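What Is a Commentary?

Some holy books are very old. They were written long ago, in languages most of us do not speak, for people who lived quite different lives. A commentary is a book that helps you read one of them.

A commentary goes through the holy book a little at a time. First it gives you a verse or two. Then the writer says what the hard words mean, what was going on at the time, and how people have understood that part before. Some commentaries are short. The one kept in the reading room at Grurnness chapel has 2,000 pages, and it comes in two volumes because one would be too heavy to lift.

Why do people write them?

Words change. In an old English Bible, the word "suffer" can mean "let" or "allow". If you did not know that, you might get the wrong idea. Customs matter too. A story may talk about a shepherd, a well or a cloak, and the first listeners knew all about these things. We may need some help.
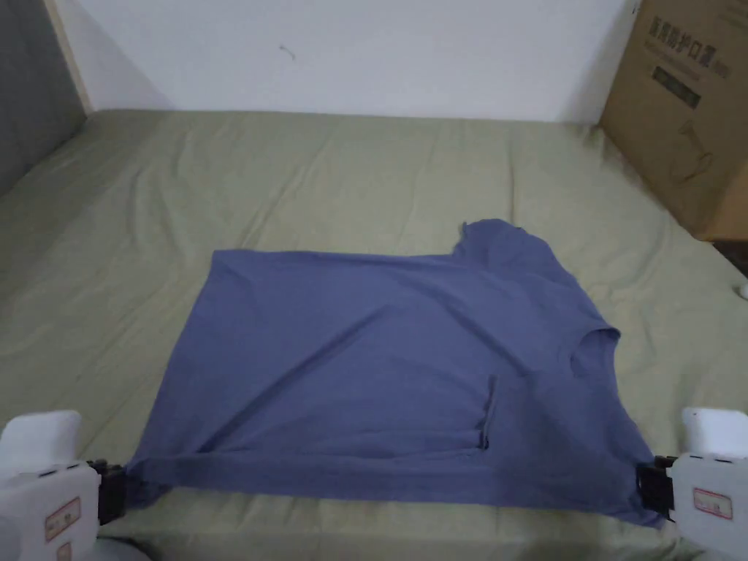
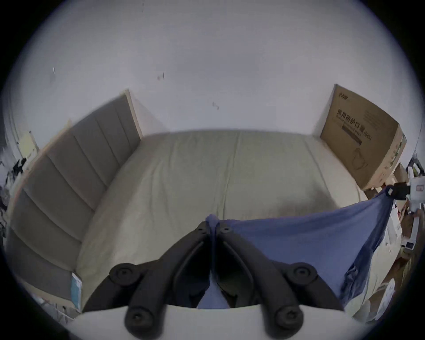 Blue cloth, held by grippers.

Do all commentaries agree?

No. Two writers can read the same verse and explain it in different ways. One may think a story teaches patience. Another may think it is mostly about trust. Readers often look at both and then talk it over — at home, in a study group or at a place of worship.

Is a commentary holy?

Most people would say it is not. It is written to help the reader, and the writer can make mistakes. Jewish, Christian and Muslim readers all have commentaries, and some of them are hundreds of years old and much loved.

Try it yourself

Pick a short story or a psalm of no more than eight verses. Read it slowly. Write down any word you do not know, then ask a grown-up or look it up. Next to each verse, write one sentence saying what you think it means — you have started a commentary of your own.

Page last checked 8/15/26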